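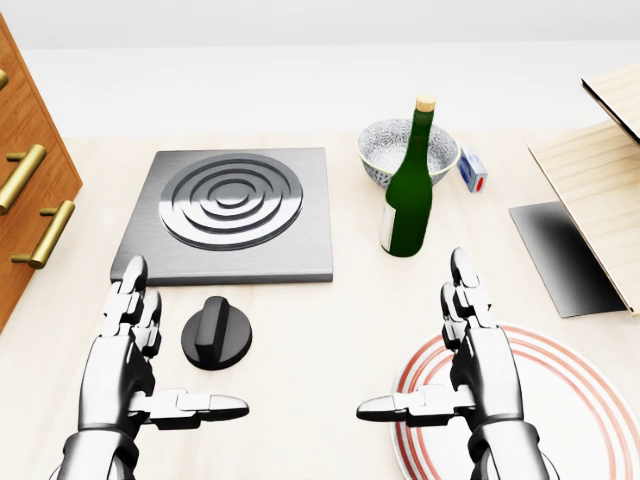
What can you cook first if you've never used dried beans?
Start with black-eyed beans. They don't need an overnight soak, they cook faster than most, and they taste good with very little done to them.

We had so many replies to the last newsletter asking about beans that I've given the whole kitchen slot over to them, and I'm delighted to do it! I came to dried beans late (tins all the way until I was well past forty) and I've turned into the sort of person who takes a jar of them to a dinner party. Ramesh Prajapati started it. He brought a pot of black-eyed beans to our August supper at Drimlow, cooked with onion, cumin and a frightening amount of garlic, and I went back for more until I was scraping the bottom with a spoon.

His way is very simple. Rinse the beans and pick through them for little stones. Cover them with plenty of cold water, bring to the boil, and let them bubble away with the lid tipped until they're soft right through. While that's going on, fry a big onion slowly in more oil than feels decent, add the garlic and cumin, then a chopped tomato, and cook it down until it looks like jam. Tip the beans in with a ladle of their own water, add salt, and leave it all to get friendly for 20 minutes. Lemon at the end. Lots of lemon!

Amna Awan does nearly the same thing but with fresh ginger and a handful of spinach, and she mashes a few of the beans against the side of the pot so the whole thing goes thick and creamy. I've made both and I can't choose. If there's bread in the house I go for Amna's, and if there's rice I go for Ramesh's.

One serious note, as two of you asked about red kidney beans. These do need care. Soak them overnight, throw that water away, and boil them hard in fresh water for a good ten minutes before you turn them down to simmer. Please don't put them into a slow cooker straight from the soak, as it may not get hot enough to make them safe. Once they've had their hard boil you can carry on however you like.
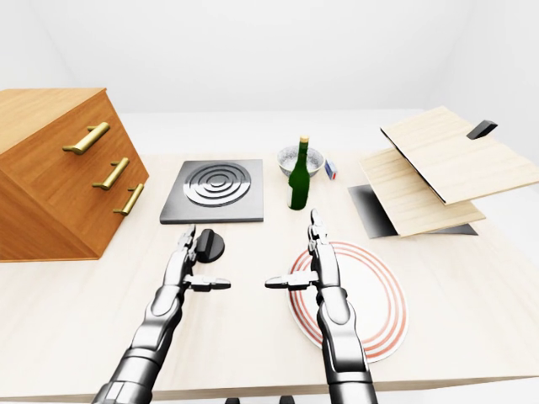 Should you salt the soaking water?
Salt is well worth adding, and it won't make the beans tough. A tablespoon in a large bowl of water helps the skins soften and seasons the beans all the way in.

I know a lot of us were taught the opposite. My mother would have taken the salt pot out of my hand. But I tried it with two bowls of the same white beans, one salted and one plain, and the salted ones were creamier and had far fewer split skins. Tomatoes, vinegar and lemon are a different matter and can keep beans firm for ages, so hold those back until the beans are tender.

Old beans are the other thing that catches people out. If yours have simmered all afternoon and still rattle, they've probably been sitting in a cupboard for years, and a pinch of bicarbonate of soda in the water may rescue them. I write the month I bought them on a bit of tape on the jar lid. It looks fussy and I love it.

Do keep the cooking water, too (though never the soaking water from kidney beans). It makes a lovely base for soup. Rimantas Strazds puts his into a barley soup with carrots and dill, and he's promised me the recipe for next time. Beans freeze beautifully as well, so cook a big bag at once, pack them in small tubs with a bit of their liquid, and you've got something better than a tin whenever you want it.

Juška on the corner now has butter beans and the small brown ones loose by the scoop, alongside the black-eyed beans. Bring your own jar or bag. If you're ordering through the Drimlow shared order instead, get your list to Dinesh Dhillon before he sends it off, and tell him if you're happy to split a sack.

Our next bean supper is on 14 February 2026 in the back hall. Bring a pot of anything with beans in it, hot or cold, and a card listing what's gone into it for anyone with allergies. Abhishek Rathore is making flatbreads and could do with another pair of hands for the rolling!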